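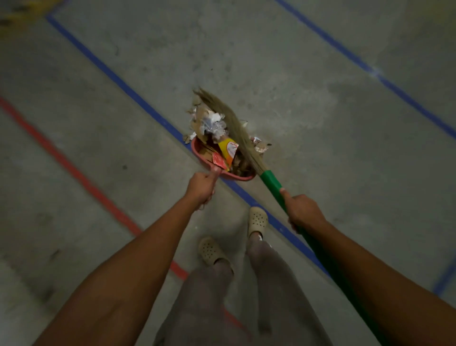
What is the best way to clear mixed dry waste from a bare concrete floor by hand?

Push it into one heap with a long-bristled broom, lift the paper and card first, and then take the fine dirt in a second pass with the pan held still.

Sweeping the Packing Room at Sermont
Project report, Practical Housekeeping module
3 pages and one appendix (appendix held by the department)

1. Background

Our group was asked to pick a cleaning job that is done by hand every working day and look at how it could be done with less effort. We chose the packing room at Sermont, a small warehouse that sends out stationery and dry groceries. The floor is bare concrete and was last sealed in October. Orders are packed at benches along one wall, and whatever is dropped stays on the floor until the end of the shift.

The warehouse had tried a vacuum cleaner before we came. It blocked on strips of cardboard and the staff went back to brooms. We did not test vacuum cleaners.

2. What is on the floor

We kept the sweepings from 6 shifts and sorted them on a sheet. Four kinds of material made up nearly all of it.

Cardboard. Torn flaps, strips from opened cartons and small brown flakes. The strips are easy to move. The flakes break up further when they are walked on, and by the end of the shift they are mixed with ordinary dirt.

Paper. Mostly packing paper and delivery notes, usually crumpled. It is light and moves ahead of the broom if the stroke is too fast.

Plastic film. This behaves like the paper but also sticks to bristles when the air is dry.

Wrappers. Snack and sweet packets from breaks. They are slippery and slide off the top of a full pan.

The heaviest shift gave us 700 grams of sweepings and the lightest gave 600. We had expected a bigger difference. The volume varied far more than the weight did, as one large ball of paper takes up as much room as a whole shift's worth of flakes.

3. Tools

We compared two brooms with the same dustpan. The first was a stiff push broom of the kind sold for yards. The second was a soft natural-fibre broom with long loose bristles, held in one hand.

The push broom was quicker over the open part of the room. It was poor near the bench legs and left a line of flakes each time it was lifted. It is also too wide for a small dustpan, so material went round both sides of the pan and had to be swept again.

The soft broom was slower in the open but better for the last stage. The bristles spread when they are pressed down, so they can cover the top of a heap and draw the whole of it in. With the other hand free for the pan, one person can do the job without help. After several shifts the tips had started to bend to one side. Turning the broom over at the start of each shift kept this under control.

The dustpan was small and had a short handle. A short handle gives good control but means bending right down, and all of us noticed this in the lower back. A long-handled pan was on order from Betanine when we finished but had not been delivered, so we have no results for it.

4. Method we settled on

Start at the wall behind the benches and sweep outwards. Use short strokes and keep the bristles on the floor between them.

Bring everything to one place, away from the doorway. The draught at Sermont comes under the loading door and will spread a heap of paper across the room in a few seconds.

Pick up large pieces of card by hand and flatten them for recycling. Do the same with clean paper.

Set the pan down with its lip against the floor. Stand with the feet apart and the heap in front. Sweep towards the pan and leave the pan where it is.

Empty the pan before the material is higher than the rim. We ignored this at first and lost the top layer on the way to the bin nearly every time.

Move the pan back a little and sweep again for the line of dust that is left under the lip. Scraps at the side of the pan are brought in on this pass.

5. Results

With the old routine the room needed 6 trips to the bin. With the heap sorted first it needed 5, and the last was only dirt. The time saved was small. The bigger change was that card now goes into the recycling cage, where before it went in with the general waste.

Staff said the sorting was easy to remember but did not like flattening card at the end of a shift. They asked for a second cage next to the benches so that it could be done earlier. We passed this on to the shift supervisor.

6. Limits

We only looked at one room. A wet floor would need a different broom, and we would not use natural fibre there. We also did not measure dust in the air, although the soft broom seemed to raise less of it than the push broom.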